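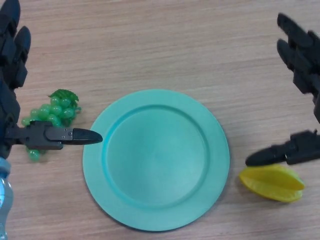 Berrada Fruit-and-Plate Demos

Hi! You've found the readme for the tabletop set I recorded over the winter with Halfdan Toft. It's two arms, one plate, and a small pile of plastic fruit, all driven by hand from across the table. I'm writing this mostly for people who want to train on it, and a little for myself, so I stop answering the same emails from memory.

Last edited 10 January 2021

What's in it

There are 1,202 demos that I kept. I tossed another 294 (more on those further down, some of them are worth having). Every demo is one go at a task with a start, a finish and a one-line text label that I typed myself, typos included. I fixed the worst ones in March and then gave up on the rest.

The objects are cheap toy-kitchen stuff. The green grapes and the star fruit are in nearly everything, and so is the turquoise plate. A clear water bottle hangs around near the edge of the table in a bunch of demos. Leave it in! A policy that panics when there's a bottle in the corner isn't much use to me or to you.

The tasks, as labeled:

put the grapes on the plate
put the star fruit on the plate
put both on the plate, left arm first
put both on the plate, right arm first
move the plate toward the left arm
clear the plate

How we drove it

Both arms are run by one person with a pair of hand controllers. You squeeze to close the gripper and there's no force feedback at all, so you're going by eye. Grapes are the hard one. The bunch is lumpy and slick, and if you grab it by the leaf it swings. My first tries were awful. Halfdan got good at it a lot faster than I did, and you can probably tell us apart just by how long the approach takes (the operator field says who it was anyway, so no need to guess).

Star fruit is much friendlier. Come in across the ridges and close slowly. Coming in along the length works too, but it likes to roll.

We drove at 8 frames a second for the first batch, which was a mistake, and I've kept those in their own folder called slow. Please don't mix them with the rest unless you resample first.

Getting the files

Everything sits on the Cullgate mirror as one archive per task. Unpack them side by side and point the Numetine loader at the parent folder. It'll find the labels by itself. If it complains about a missing calib file, copy the one from the grapes archive into the others, they're all identical. I keep meaning to fix that.

Each demo folder has the head camera video, the joint log for both arms, the gripper log and the label. Gripper values go from 0 (shut) to 1 (wide open). The left arm is always listed first.

Stuff to watch out for

The table never changes. Same pale wood, same lights. If you train on only this and then try it on a dark table, I'd expect trouble, and I'd love to hear how it goes.

The arms cover things up. With a finger passing over the grapes you lose part of the bunch from the head view, right when you'd like to see it most. There's no wrist camera in this release.

In a few of the two-arm demos the second arm just hovers, waiting for its turn. I left the waiting in. Wael Benjelloun trimmed it out for his own runs and liked the results better, so try both.

The rejects are in a folder called oops. Drops, bad grabs, one very enthusiastic shove of the plate. They have labels too, but the label says what I was going for, so don't treat them as good demos.

Held-out set

I pulled 300 of the kept demos for testing, and they're listed in heldout.txt. Please don't train on those if you're going to compare numbers with the Nernex baseline, which used the same split.

Found something broken? Open an issue with the demo folder name in the title and I'll take a look.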